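I've been gridding my work table with painter's tape for a couple of years now and I love it! Every project gets its own square, and small parts stop wandering off. These are the habits that stuck.

## Laying out the grid

- Wipe the surface and let it dry before the first strip goes down.
- Mark your spacing along two edges with a pencil, then run the long strips first. My squares are 9 inches, a size I stole from Bríd Doherty's quilting room (best idea she ever gave me).
- Pull the tape off the roll in short lengths and press as you go. A long stretched piece creeps back and curls.
- Rub every crossing with the back of a spoon.
- Keep a box and a tray at one side for whatever you reach for most.

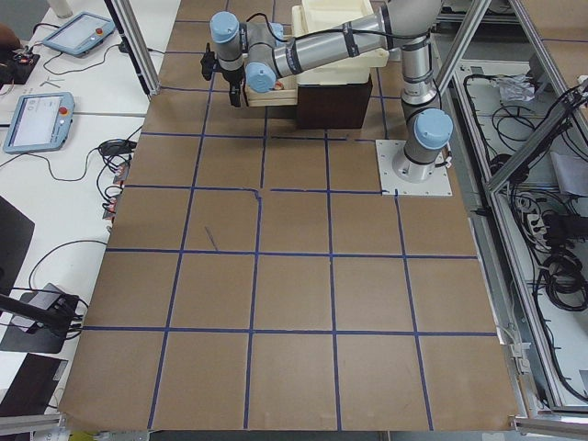
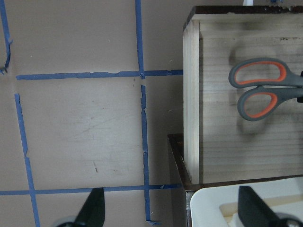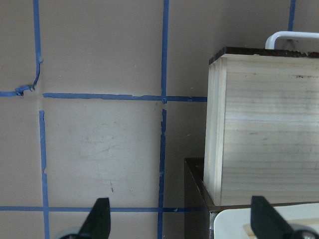 ## When the tape gets tired

- Snip a ragged end square with scissors and lay a fresh piece over it, overlapping an inch or so. No need to redo the whole line!
- Peel old strips slowly, folded back low against the surface. If one has been down all winter, 30 seconds with a hair dryer on low loosens it beautifully.
- Sticky leftovers come up with a dab of cooking oil, then dish soap. Bare wood is the exception, so stick to a plastic scraper there.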